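I finally made it to the Pimentel trail in March, and I have been boring everyone with it ever since! It's 9 miles if you skip the lookout and a good bit more if you don't. Please don't skip the lookout. The climb is steep at the start, all roots and loose rock, and then the trees open up and you can see clear across to the Damis side.

I did it in the shoes I bought last fall, and my feet were fine the whole way. My knees had opinions on the way down, but that's on me for running the last switchbacks (so much fun, would do it again).

## What I carried

- Two sandwiches, both gone before the halfway sign
- A rain shell I never took out
- The old paper map, which still shows the bridge that washed out

## Water

There's one spring on the whole route and it was barely a trickle, so fill up before you leave. I drank over 46 ounces and could have used more. The night before I cut up a lemon and some cucumber and let them sit in a big pitcher in the fridge – so good on a warm climb. At home I like it in a tall glass with way too much ice.

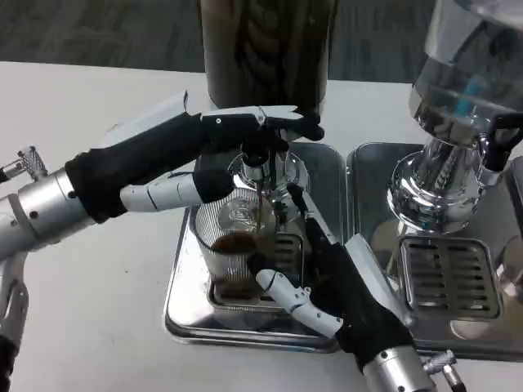

## Next time

I want to try the Skunero loop, which starts from the same parking lot and goes around the back of the ridge. Leave early, though. The lot was full by 8 a.m.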